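Ticket 3025: Bestellbestätigungen aus dem Shop kommen doppelt an
Gemeldet von: Cillian Foley
Produkt: Netuvus Shopmodul, Anbindung an Maihi

Verlauf
Lieber Herr Foley, ganz herzlichen Dank für Ihre ausführliche Nachricht und auch für die mitgeschickten Protokolle, die haben uns wirklich sehr geholfen! Seit der Umstellung im Juli verschickt Ihr Shop jede Bestätigung zweimal, einmal direkt und fast 15 Minuten später noch einmal über Maihi. Betroffen sind 393 Bestellungen, quer durch das ganze Sortiment, auch die roten Küchensachen.
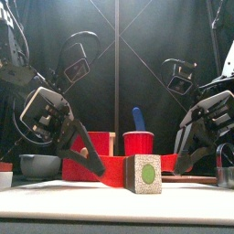
Lösung
Bitte öffnen Sie in Netuvus den Bereich Versandregeln und schalten Sie dort Regel 592 ab (nur diese eine, die anderen dürfen gern so bleiben). Danach einmal speichern und die Warteschlange leeren. Mit einer Testbestellung sehen Sie gleich, ob nur noch eine Mail kommt. Falls es hakt, schreiben Sie uns einfach wieder, das Ticket lassen wir solange offen.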